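Section 2. Planning and budgeting before you order

Read this section before you fill in the Gatevden order form. It covers hand-held gripper sets for recording household tasks such as sorting fruit, folding cloth and loading baskets. Set-up of the grippers is in Section 3.

2.1 Work out how many sets you need

1. List the tasks you plan to record and the room for each one.
2. Mark each task as one-handed or two-handed. A two-handed task needs a pair of grippers.
3. Count the operators who will work at the same time. Order one pair per operator, even if some of the tasks are one-handed.
4. Add one spare pair for every 6 pairs in use.

Note: Operators on different shifts can share a pair. Allow time between shifts to charge and wipe down.

2.2 Budget for parts that wear

Finger pads are the part you will replace most often. Plan on 8 replacement pads per pair for the first year, and more if the work involves rough or gritty objects. Pads are sold by Drultus in boxes of 100. A small site can order single packs, but the price per pad is higher.

Put these on a separate budget line from the grippers:

- replacement pads
- screws and the driver that fits them
- chargers and cables
- storage cards
- a hard case for each pair
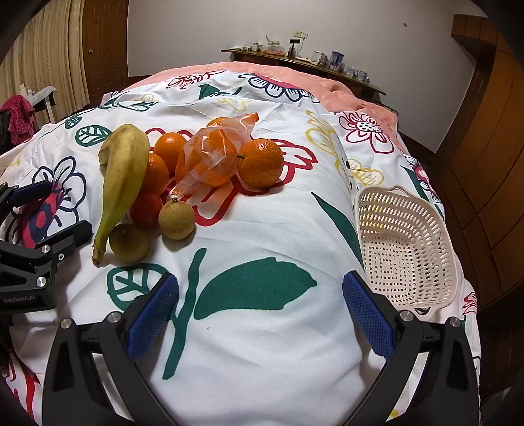 Task objects need a line of their own. Fresh produce has to be bought again every few days, and the cost over a full project is easy to miss when the quote only covers hardware. Bags, baskets and bedding can be bought once and reused.

Caution: Do not buy plastic fruit to save money unless your project lead has agreed to it. The weight and surface are different and the recordings may be rejected.

2.3 Check the rooms

1. Measure the work surface. Leave room for the objects and for both grippers to open fully.
2. Check the distance to the nearest outlet. The standard charging cable is 53 inches long.
3. Decide where the cases will be kept overnight.
4. If you are using a private home, set aside money for the host's fee and for cleaning.

Caution: Do not run extension cords across the floor where operators stand.

2.4 Place the order

1. Enter the number of pairs and spares on page one of the form.
2. Choose the Wu case or the Faro case. The Faro case is larger and has space for pads and chargers.
3. Enter the delivery address and a daytime phone number.
4. Keep a copy of the form. You will need the order number to register each pair in Section 3.

Note: Orders placed in May may take longer to ship. If your start date is fixed, order the pads and cases first.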